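4. First use and patch test

4.1 Before you begin

This section applies to the Prendine facial cleansing brush, including units supplied with the Stirkeo sensitive head. Read it in full before using the appliance on the face or neck. Charging is covered in Section 3 and head replacement in Section 6.

Do not use the appliance on skin that is sunburnt, broken, recently waxed or being treated for a skin condition. If you use a prescribed cream or take medication that makes your skin more sensitive, speak to your doctor or pharmacist first.

CAUTION: The appliance is intended for one person only. Sharing a brush head may spread infection, even where the head has been rinsed between users.

4.2 Carrying out the patch test

1. Wash your hands and remove any jewellery from the wrist and forearm.

2. Fit the sensitive head. Press it onto the drive pin until it clicks, then pull it lightly to confirm that it is held.

3. Wet an area of skin on the inner forearm with lukewarm water.

4. Apply a small amount of the cleanser you intend to use on your face. Do not use scrubs or any product containing grains, as these will scratch the skin and wear down the bristles.

5. Select speed 1 and move the brush in small circles for 12 seconds. Let the bristles rest on the skin. Do not press.

6. Rinse the area and pat it dry with a clean towel.

7. Wait one full day. If the skin becomes itchy, swollen or blistered, do not use the appliance. Slight pinkness that fades within the hour is normal.

NOTE: Repeat the patch test whenever you change to a new cleanser, or if you have not used the appliance for several months. 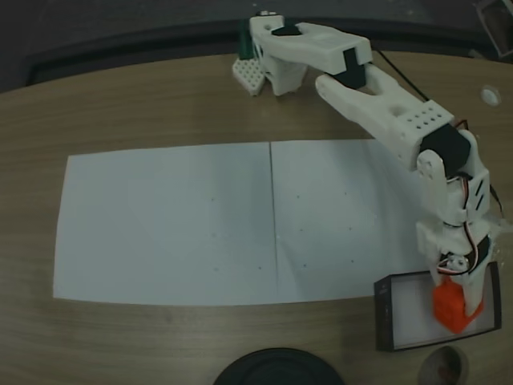
4.3 First treatment

1. Remove make-up, including all eye make-up, and take out contact lenses. Tie back long hair.

2. Wet the face and the brush head. A dry head must never be used on the skin.

3. Spread the cleanser over the face with your fingertips, avoiding the eyelids and lips.

4. Place the head against the skin before switching on. This prevents splashing.

5. Treat the forehead, the nose and chin, and each cheek in turn. Spend 18 seconds on each area. The motor will pause briefly when it is time to move on.

6. Switch off before lifting the head away from the face.

7. Rinse the face and apply your usual moisturiser. During the day, follow with a sunscreen suited to your skin.

For the first two weeks, use the appliance every second evening at speed 1. After this period it may be used once daily. Speed 2 is intended for normal and oily skin and should not be used with the sensitive head.

CAUTION: Stop using the appliance if the skin feels tight, sore or unusually warm. Wait until it has fully recovered, then repeat the patch test before starting again.

4.4 After each use

1. Rinse the head under warm running water until no cleanser remains.

2. Shake off excess water and stand the appliance upright in its cradle, away from direct sunlight.

3. Once a week, remove the head and wipe the drive pin with a soft cloth. Do not use bleach, nail polish remover or other solvents.

Questions about this section may be sent in writing to Zlata Kravchuk, Customer Care, Drenthorpe. Please quote the serial number printed on the underside of the handle.

Section 4 last revised 15 Mar 2019.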